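Akance arm build - progress report to the Kettani small grants fund
Stistton shared workshop, 4/10/26

Hello all, and thanks again for the 800 pounds. I promised you a proper update once the arm was bolted down and moving, so I've finally sat down with a tea to write it.

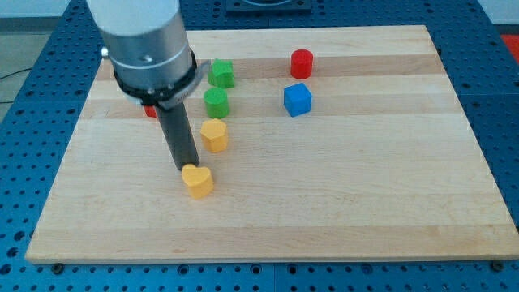

Spending first, as I know that's the bit you have to file. I've used 504 pounds so far, nearly all of it on the power supply, cabling and a replacement joint motor from Rundotley (the first one arrived with a cracked housing, and they swapped it without any fuss). The rest is set aside for a better emergency stop and a second tool for the end of the arm.

The pushing routine is what I've been working on since May. I give it a spot on the chopping board, it comes down beside a block and nudges it over. The toy blocks are great for this - cheap, bright and all different shapes, so I can see straight away which ones it struggles with. Cylinders are a pain! They turn as they go and end up well off the line. The heart is awkward too, with that curved side, and I've spent more evenings on it than I'd like to admit.

Nesma Kamel has been helping with the software and got the start-up time down to around 5 minutes, which is a huge relief when you only have the bench for an evening.

Still to do: rewrite the height setting so I'm not doing it by eye, tidy the cables, and run the 2 open evenings I put in the application. I'll send dates when the workshop confirms them, and do come along if you can.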